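The Gorkance cell had been down since noon, and I could not have been happier about it. I know how that sounds! But a stopped arm is an arm you can finally get your hands on, and I had wanted to get into that wrist for weeks.

The log said joint fault, cycle 1128. The people at Brostine, two floors up, wanted a new motor. I wanted a flashlight. I put the arm in hold, locked it out, and crouched beside it with my cheek nearly on the wood, following the cables by hand from the elbow down — black, yellow, black again — until I felt it. One tie, pulled so tight that the bundle had no slack left to give when the wrist rolled over.

A tie! I laughed out loud in the dark lab. I snipped it, let the loop ride higher over the orange joint, and put a new tie on with a finger's width to spare. Then I checked the clamps on the box (Holzer always leaves them a half turn short), cleared the lockout, and brought the arm up at the slowest speed it has.

It rolled left. It rolled right. The loop swayed and settled, and no fault came up, so I opened the gripper, closed it, and sent it down into the box.

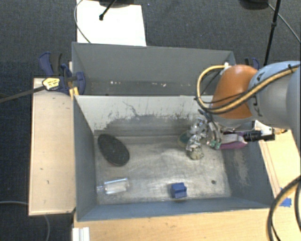
I set the counter for 600 cycles and pulled up a stool. The sensible thing was to go home and read the log in the morning. But the fingers were moving so well, each joint folding in after the last, and I had half a bag of pretzels and all of Budus Street asleep outside the window. At cycle 62 I took off my coat.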